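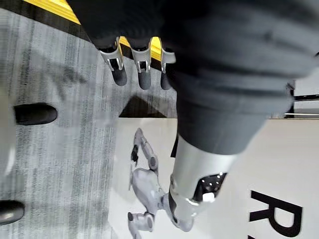

Pevness Lindis 台式压书机

首页 > 装帧工具 > 压平与定型 > 台式压书机

型号：Lindis 标准款
库存状态：有货，发货速度取决于仓库的纸箱够不够大
本页更新：2021年6月

给手工装帧、旧书修补和家里那几本一到梅雨天就翘起来的画册用的一台螺杆压书机。铸铁底座，钢制螺杆，榉木压板，顶上一个手轮。没有显示屏，没有应用程序，也不需要注册账户。往右拧，压下去；往左拧，松开。操作说明到此其实已经讲完，后面的篇幅用来讲各种细节，以及大家在客服那里反复问过的事情。

适合谁

做精装本的人。书芯上完胶、包好书壳之后，总得有个东西压着它过夜。多数人用的是词典，词典上再压一盆花，花盆上再压一只猫。这套办法成本低，缺点是猫会走。

修旧书的人。补过的书页、重新贴的衬纸，干燥时都会自作主张地卷起来，均匀的压力能让它们打消念头。

做植物标本、压水彩纸、压平受潮证书的人也买过这一款，据反馈都很满意。有一位顾客拿它压豆腐，效果也不错，但压板上的味道不在保修范围之内，这一点我们在回信里写得很客气。

不适合谁

想用它榨油的，想用它压弯金属片的，想把它当健身器材的。另外，如果您一年只压一本书，词典确实够用，我们没有理由拦着您。

规格

压板宽度：300毫米
压板材质：榉木，上下表面砂光，边角倒圆
底座：铸铁，黑色烤漆
螺杆：钢，梯形螺纹
手轮：铸铁，带轮缘，双手可握
底座脚垫：软木，已粘好
安装孔：底座四角，可用螺栓固定在工作台上
保修：2年
随箱附件：隔板一对、吸水纸一叠、螺杆润滑脂一小管、说明书一本（胶装，我们知道这有点讽刺）

关于螺杆

市面上便宜的压书机多用普通三角螺纹，新的时候拧起来也挺顺，用上一阵就开始咯吱作响，再往后手轮会在某个位置上突然一松，书就在那一刻歪了。Lindis 用的是梯形螺纹，牙型宽，受力面大，拧到底的时候手感会慢慢变沉，您能清楚地知道压力在往上走。

螺杆末端与上压板之间有一个活动接头，手轮转的时候压板不跟着转。这听起来理所当然，可是上一代产品的早期批次里，压板确实会跟着转那么一点点。我们收到过几封措辞讲究的来信，信纸都压得很平，看得出写信的人另有压书机。

关于压板

榉木干燥后由 Mondal 木工车间加工。之所以没选密度板，是因为装帧这一行离不开水，胶里有水，纸里有水，夏天的空气里也有水，密度板见了水会慢慢鼓起来，最后压出来的书封面中间高两边低，像一块不太成功的面包。

榉木也会动，任何木头都会动。刚开箱时如果发现压板略有弯曲，请把它平放在室内几天，别靠暖气，别晒太阳，也别急着写差评。放过之后仍然不平的，拍照发给我们，可以换。

木纹与色差属正常现象。每年总有几位顾客希望上下两块压板花纹一致，我们很理解，但树没有配合过。

使用步骤

先把压书机放在结实的台面上。结实的意思是您靠上去它不晃。折叠桌不行，茶几勉强，阳台上的洗衣机盖子请不要考虑。

手轮向左拧，抬起上压板，高度比书略高即可。把书放在压板正中，书脊朝外，露出压板边缘。带凸起书槽的精装本，请用随箱的隔板夹住封面，让隔板的边正好卡在书槽里。

书页与新贴的衬纸之间垫吸水纸。再垫一层蜡纸或硅油纸，防止胶从边缘渗出来，把书和吸水纸变成一件作品。

手轮向右拧，到压板贴住书为止，停一下，检查书有没有歪。这一步很多人会跳过，然后在第二天早上认真地检查。

继续拧到手轮明显变沉。单手拧得动就够了，不必把脚蹬在桌腿上借力。

新上胶的书，先压30分钟，松开换一次吸水纸，再压过夜。天气潮湿时多换一次。急着拿出来看是人之常情，但书壳在半干的时候最容易翘，翘了再压，痕迹就留下了。

压多紧才算紧

这是客服收到最多的问题，也是最难回答的。我们试过给手轮加刻度，样机做出来很漂亮，可刻度只能告诉您转了多少，纸的厚薄、书的软硬它一概不知。后来刻度取消了，省下来的钱用在了软木脚垫上。

经验上，平装本和线装本要轻，压到书页之间没有空隙就停。精装布面可以重一些。皮面要格外小心，压过头会把皮纹压平，买皮的钱就白花了一半。带烫金的封面，先垫一张光滑的纸，再垫一层薄毡。画册用的铜版纸受潮以后容易粘在一起，压之前务必一页页分开晾透，否则压书机会非常忠实地帮您把它变成一块砖。

拿不准的时候，先压一本不心疼的书。每家书架上都有几本，一般是别人送的。

保养

螺杆每隔几个月擦干净，涂一点随箱的润滑脂。用完了可以换任何中性润滑脂，食用油不行，它会变黏，还会招来您不希望出现在工作室里的东西。

压板上沾了胶，趁湿用布擦掉。干了的胶用塑料刮片慢慢铲，不要用水泡。表面发毛时可以用细砂纸顺着木纹轻磨，然后薄薄上一层蜡，等蜡干透再用，免得下一本书的封面得到一层意料之外的光泽。

铸铁底座的烤漆磕掉了，请尽快补漆。铸铁生锈的速度比大多数人洗碗的决心来得快。

长期不用时，把上压板松开一点存放，中间夹一张干净的纸板。

可选配件

Flaro 铜边隔板：两侧镶铜条，用来压出精装本的书槽。标配的木隔板也能压，只是边缘不如铜条利落。经常做精装的人值得买，偶尔做一本的人可以先看看再说。铜条会氧化发暗，不影响使用，想让它一直发亮的顾客请自备耐心和擦铜膏。

薄羊毛毡垫：垫在压板与封面之间，适合皮面和有浮雕的封面。可手洗，不可机洗，机洗之后它会变成杯垫。

加长吸水纸：整包5张，大开本专用。用过的晾干以后还能再用，直到它看上去像一张地图为止。

替换压板：榉木，与标准款通用。曾把原来的压板拿去切菜的顾客，请在备注里注明是否需要一并购买砧板。我们不卖砧板，只是想了解一下情况。

包装与运输

整机装在双层瓦楞纸箱里，手轮拆下单独包好，到货后自己装上，一枚螺母，扳手在箱内。请把扳手收好，它和所有随箱扳手一样，装完之后会立刻消失。

机器很沉，签收前请确认家里有人搬得动。快递员一般只送到楼下，他们看到箱子时的表情我们也见过。纸箱建议保留到保修期结束，我们知道没有人会这样做，但退换时原箱能省下一笔包装费。

开箱若发现烤漆磕碰、螺杆转动不畅或压板开裂，请在收货后尽早联系，附上照片。照片拍清楚就好，不需要调色。

退换与保修

未使用的机器可以退，运费由买方承担。使用过的机器，如果属于制造问题，按保修处理。保修范围包括螺杆、活动接头、手轮和底座铸件。压板的开裂在保修之内，压板上的咖啡圈在保修之外。

以下情况不保：在手轮上加套钢管以增加力臂，用锤子敲手轮，把整机留在户外过冬，以及前面提到过的豆腐。

常见问题

可以同时压几本书吗？
可以，开本要一样，书脊方向交错着放，每两本之间垫一块隔板。大小不一的书叠在一起压，小的那本会在大的那本封面上留下一个清晰的方框，很难解释。

可以压A4开本的书吗？
竖放时能压住，横放会露出一小截，露出来的部分就享受不到压力了。经常做大开本的话，建议等明年3月上架的宽版。宽版更重，价格也更高，目前还没有开始预订，请暂时不要汇款。

压完的书封面还是翘，怎么办？
多半是封面内侧没有贴衬纸，或者衬纸的丝缕方向与纸板不一致。纸板、衬纸、书页的丝缕都应当与书脊平行。这件事压书机帮不上忙，它只负责把现有的东西压平，松开以后纸还是会按自己的脾气走。

手轮转动时有声音，正常吗？
轻微的摩擦声正常，上点润滑脂就好。如果是咔的一声，请停下来看看是不是夹住了尺子。

能刻字吗？
底座铸件不能刻。压板侧面可以烙一行短字，下单时写在备注里，中文、字母都行。字写错了我们会照着错的烙，请务必多看一遍。

有没有电动款？
没有，也没有计划。一年会有人问上几次，语气大多很期待。

学校和社区工作室批量采购有优惠吗？
有，请发邮件说明数量和收货地点，楼层也请一并写上，尤其是没有电梯的。

相关产品

Pevness 书脊敲圆锤
Pevness 缝书架（桌面款）
Pevness 骨质折纸刀
Flaro 铜边隔板，单对装
装帧用蜡线，本色与黑色

加入购物车 | 加入收藏 | 下载说明书 | 联系客服

客服周末休息，周末发来的邮件会在下一个工作日回复。书反正还在压着。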